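セル2 制御ラック入れ替え 作業ノート(11月)

前回の続き。セル2(Prenetthorpe向けの小物仕分けセル、アーム2台、コンベア1本)の制御系を、盤内の寄せ集めから小型ラックに移す作業。今回は机上での疎通と、セルへ載せる前の点検まで。

経緯を簡単に。9月から搬送側アームが不定期に保護停止に入る。ログ上はコントローラとビジョンPCの間の周期通信タイムアウトで、アーム側の機械的な異常は出ていない。減速機の音、ブレーキの解放電圧、ハーネスの曲げ部はいずれも点検済みで問題なし。停止は累計859サイクルに1回の割合で出ていたが、間隔はばらばらで、荷の種類とも時刻とも相関が取れなかった。

Martaが盤の扉を開けたまま一晩回したところ、停止は出なかった。扉を閉めると翌朝までに5回。熱を疑って盤内温度を記録したが、上限にはかなり余裕がある。次に疑ったのが扉側に取り回してあるLANケーブルで、扉を閉めるとダクトの角に当たって曲がる位置にコネクタが来ていた。爪も折れかけていた。ケーブルだけ替えれば当面は動くはずだが、盤内の配置がそもそも保守に向いていないので、予定していたラック化を前倒しすることにした。

旧構成の問題点メモ
・スイッチが盤の奥に両面テープ留め。ポート表示が見えない。
・ビジョンPCの電源がサービスコンセントから取られている。清掃時に抜かれる恐れあり。
・非常停止系の配線と通信線が同じダクトを通っている。
・ケーブルに行き先の表示がない。色も統一されていない。
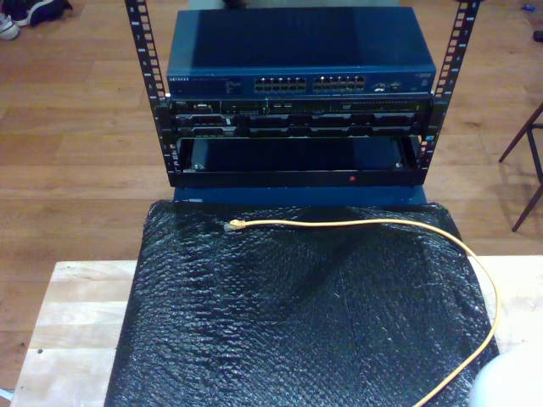 ラック側の割り付けは、上から通信、計算機、トレイの順で固定とする。Olauの標準図ではスイッチを最下段に置くが、セル2は架台の梁が低く、下段に手が入らないため採用しない。アームのコントローラ本体は従来どおり架台側に残し、ラックには載せない。スイッチはNETGEARの紺色の筐体のもので、RJ45が2ブロック、それぞれ上下2列。左ブロックをアームとコンベア、右ブロックをカメラと保守用に割り当てる。ポートにはまだ1本も挿していない。割り付け表を先に確定し、両端にラベルを巻いてから挿すこと。手前の黄色のケーブルは通信系の色として採用、セーフティ系には黄色を使わない。サーバは左右ともレールに留めてあるが、増し締めの記録は別紙に残す。

割り付け(暫定)
左ブロック:搬送アーム、仕分けアーム、コンベアPLC、予備
右ブロック:上面カメラ、側面カメラ、保守端末、上位接続
上位接続はSalden側の作業日まで挿さない。向こうのアドレス体系が未着。

アドレスは旧構成を引き継ぐ。アームのコントローラは固定アドレスで、変えるとティーチングペンダント側の登録もやり直しになる。カメラだけは旧構成で自動割り当てになっていたので、今回から固定にする。再起動のたびに側面カメラの認識が遅れていたのはこれが原因の可能性あり。未確認。

疎通試験の手順
1. 盤の主電源を落とし、アームのブレーキがかかった状態を確認。ロックアウト札を付ける。
2. 旧スイッチから通信線を外す。外す前に旧ポート番号を控える。
3. ラックを架台に載せ、接地線を最初に接続。
4. 左ブロックのみ結線し、投入。アームは教示モード、サーボオフのまま。
5. コントローラとの周期通信を1,000周期取り、欠落の有無と最大遅延を記録。
6. 欠落ゼロなら右ブロックを結線し、カメラ2台を流しながら同じ測定を繰り返す。
7. サーボを入れ、低速で原点復帰。ここから先は必ず2人で。

合否は欠落ゼロのみ。遅延は参考値として残すが、保護停止の閾値を緩める対応はしない。前にPengのセルで閾値を上げて症状を隠し、後でコネクタの焼けが見つかった件がある。

扉の件
新ラックは扉に何も固定しない。架台内のケーブルは余長をトレイ側で取り、曲げ半径を確保する。余長を束ねるときは結束バンドではなく面ファスナーを使用。アームの可動ケーブルと同じ経路に入れない。可動側は年次交換の対象で、固定側まで一緒に引き抜かれた前例あり。

振動対策
架台はアームの加減速で揺れる。旧盤でも端子台の緩みが出ていた。ラックと架台の間に防振ゴムを入れるが、硬度が未決定。手持ちの軟らかいほうは、荷重をかけると沈みすぎて梁との隙間が足りなくなる。硬いほうで仮組みし、搬送アームを最大加速で振らせて測る。加速度センサはサーバ前面ではなくレールに貼る。

点検項目への追加案
・月次:ポートのリンク表示、コネクタの爪、ラベルの剥がれ
・月次:サーバの吸気側清掃。段ボール粉が多いセルなので省略不可
・半年:レール固定ねじの増し締め、接地抵抗の測定
・停止発生時:復帰操作の前にコントローラとスイッチ両方のログを保存

最後の項目は特に徹底したい。9月分はスイッチ側のログが残っておらず、どのリンクが落ちたのか追えなかった。旧スイッチにはログ機能がないので当時は仕方ないが、今後は取れる。

残件
・Salden側のアドレス表待ち
・ラベル用紙の補充。幅の広いほうが切れている
・防振ゴムの硬度決定(Marta Bilyk)
・非常停止系の別ダクト化。ダクトの追加穴は停止日にまとめて開ける
・旧盤のLANケーブルは廃棄せず袋に入れて保管。爪の折れた側に印を付けておく
・ペンダント側のバックアップ。搬送アームは取得済み、仕分けアームが未

セルの停止枠は16時から。それまでに割り付け表を印刷して架台に貼っておく。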